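Plesach arm FAQ

Did you build the whole thing yourself?
Mostly! The arm is a kit, but the drawer task lives in my simulator first, and I wrote that part over six weekends in the garage.
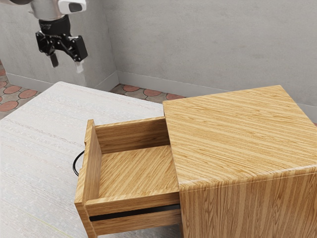

Why drawers?
My nephew asked if it could fetch his socks, and I got hooked (still am).

Can I get the files?
Sure, write to me, Jarlath Keane. The download is 20 MB, and you'll need the Draline plugin to open the joints file.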